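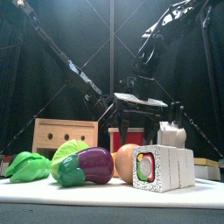
# Keeping play food clean, sorted and fun

Play food is one of the best toys a house can have, and it takes a beating! It gets sat on, dropped in the driveway and served to the dog. A little upkeep goes a long way, and most of it is easy enough for kids to help with.

## Washing

Check for a seam or a hole before you put anything in water. Solid pieces can go straight into a bowl of warm water with a squirt of dish soap. Hollow ones hold water inside and get moldy, so wipe those with a damp cloth and leave it there. I give solid pieces 10 minutes in the bowl, then go over them with an old soft toothbrush — great for leafy things like bok choy and the cap on an eggplant, where the crumbs love to hide.

Dry everything on a towel overnight. Turn the pieces once before bed.

Felt and wooden food never goes in the bowl. Spot clean the felt, wipe the wood and dry it right away.

## Sticky spots and crayon

- Sticker glue: a dab of cooking oil, wait a bit, rub, then wash with soap.
- Crayon: baking soda on a damp cloth. Go gently on glossy paint and try the underside first.
- Marker: sometimes it stays. Our peach had a mustache for a whole summer and was loved all the same.

## Sorting

I used to keep it all in one big tub and wow, what a mistake. The good stuff sank and only the top layer ever got played with. Now we have two shallow bins, one for fruit and one for vegetables, and cleanup is so much faster. (Yes, there are arguments over where the tomato goes. Let them argue, it's a good conversation!)

For little ones who can't read yet, tape a drawing of a cabbage or an orange to the front of each bin.

At cleanup time, try lining things up on the table first, by color or from biggest to smallest, before they go away. Set a timer for 60 seconds and see how far the line gets. My kids ask for this one!

## Rotating

Put half of it in a closet and swap on the first Tuesday of the month. An eggplant that's been gone for four weeks is a brand-new eggplant. While you're swapping, check for cracks, chipped paint and loose parts, and toss anything small enough to be a choking hazard if there's a baby in the house.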